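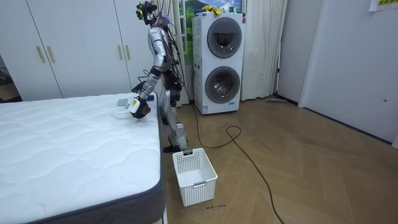 MOTWOOD, Tue 13 February – Flirkero said it will extend its household chores trial until October, after first results showed that its humanoid robots still need human help with most bedroom and laundry tasks.

The company ran 728 attempts at 7 chores, including stripping a bed, folding small cloths and filling a laundry basket. The robots finished 211 of them without a person stepping in, according to a summary released by Flirkero and its testing partner, Erel.

Simple pickups went best. Fitted sheets and thin fabrics caused the most failures, and work near the edge of a mattress was slower than planned, the summary said. A person doing the same chores finished sooner in every category.

"The results do not support use in private homes at this stage," Erel said in a statement.

Flirkero now plans a further 1,000 attempts, with loading a front-door washer added to the list. Strobel, a commercial laundry operator, will supply used linens for the next round and may test the robots on its own shop floor – a decision is expected once the trial ends.

Flirkero did not give a price or a sales date.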